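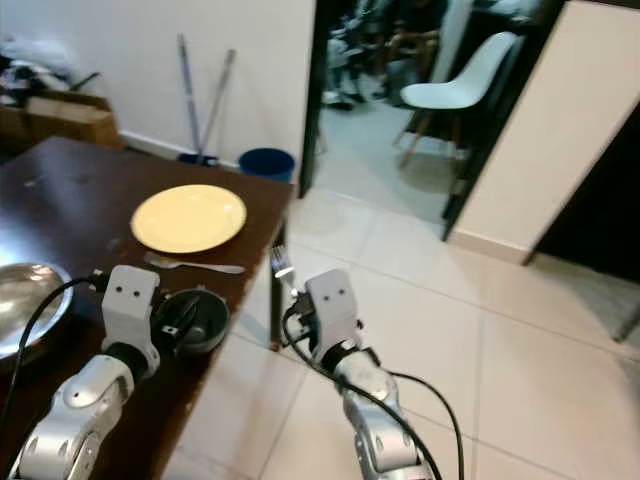
A plate, a spoon and two bowls on a dark wooden table.

Ostmont Plurals List

README for version 5, updated May 7, 2023

The Ostmont Plurals List is a small file of English nouns whose plural gives trouble to learners, and also to programs which make plurals by rule. It has 306 headwords. For every headword there is the plural, a second plural if one is in use, and a note on which one we prefer and where.

The list began as a spelling sheet for an evening English class in Ladlow. Later it was cleaned and put in one table, so that other people can use it without asking us for the newest copy.

Files

plurals.tsv — the main table, one headword on each line
rejected.tsv — words that were proposed and not taken, with the reason
notes.txt — longer remarks on 17 difficult headwords
CHANGES — what is different from the last version

All files are UTF-8 with tabs between the fields. Please do not open the main table in a spreadsheet and save it again. Some programs change the empty fields, and then the checking script complains about every line.

Fields in plurals.tsv

headword: the singular, in lower case unless it is a proper name
plural_1: the plural we prefer
plural_2: another accepted plural, or empty
type: one of regular-f, vowel, zero, latin, greek, compound, other
region: AU, CA, GB, US, or empty if there is no difference
note: free text, maximum 50 characters

Sample lines (tabs shown as commas)

roof, roofs, rooves, regular-f, , rooves is old-fashioned
hoof, hooves, hoofs, regular-f, ,
formula, formulas, formulae, latin, , formulae in science
passer-by, passers-by, , compound, ,
sheep, sheep, , zero, ,
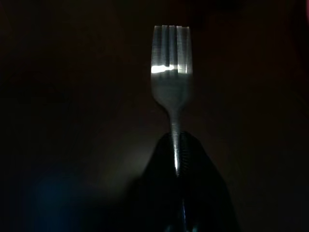
N. Barua
Maintainer, Ostmont Plurals List

How the words were chosen

I took first the words that the Ladlow students had wrong in their written work. To these I added words which the Cukholm pluralizer, a small program we use for testing, could not form correctly. A word is included only if both the singular and the plural are in normal use today. For this reason "data" is under its own headword and has a note, and "agenda" is in the rejected file.

The type labels were given by hand. With compounds I was not always sure. "Mother-in-law" is easy, but "court martial" has two plurals and I have heard both from educated speakers. When I could not decide, the first plural is the one I would teach.

Spelling of headwords

Headwords follow Canadian spelling, so it is "colour" and "centre" in the notes also. American forms are not separate headwords. If your text is American you should convert it before you look for a match, otherwise some words will be missed.

Known problems

The region field is weak. Most of it is my own reading, and the AU lines were checked less than the CA lines.
There are few names of fish and birds, where the plural depends on who is speaking (a hunter says "three duck", most people say "three ducks").
Pronunciation is not given. This is a pity for "house" and "houses", where the spelling is regular and the sound is not.
"Octopus" has one plural here, octopuses. I receive messages about this. The reason is in notes.txt.
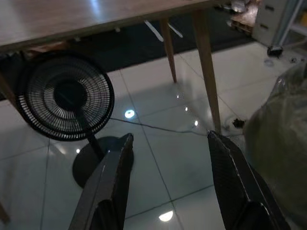 Corrections

Send one correction per message, with the headword in the subject line and a sentence where the plural is used. Proposals without a sentence wait until I find one myself, and this can be slow. The next version is planned for October.

Licence

You may copy, change and share the files, also in paid products. Please keep the name of the list and the version number with your copy.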